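Pindetano Desk Lamp, Second Version: Review

The Pindetano is a clamp-mounted LED desk lamp with a two-section arm and a flat rectangular head. I bought it at the regular price from Zastwood's online store in April, and it has been my only work light since then. The first version was discontinued over a weak elbow joint, so most of my attention went to the arm.

Installation

The clamp accepts tops up to 2 inches thick. It has one threaded post and a rubber pad on each jaw. The post turns by hand, but the handle is short, and on a desk pushed against a wall there is little room to get a full turn. I moved the desk out, tightened the clamp, and moved it back. The arm drops into a sleeve at the top of the clamp and is held by gravity only. If you lift the lamp by its arm, it comes out.

The cable leaves the arm at the lower section through a slot. Two plastic clips are supplied to keep it against the tube. One of mine lost its grip after a few weeks and I replaced it with a zip tie.

Arm

The elbow now uses a friction disk with a hex screw on the outside, and the correct key is in the box. As shipped, the joint was too loose to hold the head at full reach. A quarter turn on the screw fixed this. The setting has drifted once, and I corrected it in the same way. The shoulder joint has no adjustment and has not needed any. The head tilts and swivels, but the swivel stops short of a half circle, which matters if you want to light a shelf behind the desk.

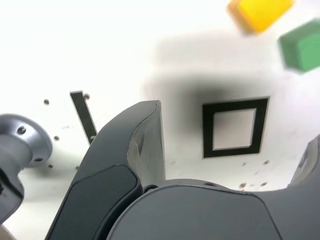 Light

There are 3 color temperature settings and a stepless dimmer. The warmest setting is too yellow for reading printed drawings, and I use the middle one almost all the time. At the lowest dimmer position the light is still bright enough to read by, so anyone looking for a night light should look elsewhere. I see no flicker at any level, and a phone camera in slow motion shows no banding. The head is long enough that hand shadows are soft, though a pen tip still casts a faint double edge when the head is low.

Glare is the weak point. The diffuser sits flush with the housing and has no lip. With the head above eye level, the LEDs are directly in view. Keep it low or tilt it away from you.

Controls

The switch is a touch strip on the top of the head. It remembers the last brightness but returns to the coolest color after a power cut. A wall switch therefore makes a poor way to control this lamp.

Compared with the Jallora

The Jallora costs less and has a proper recessed diffuser. Its base is weighted, takes up desk space, and will not reach the center of a deep desk. For a small writing desk I would choose the Jallora. For a workbench, the Pindetano.

Verdict

Recommended for wide desks, with the elbow screw tightened before first use. The missing lip on the diffuser should be corrected in the next version.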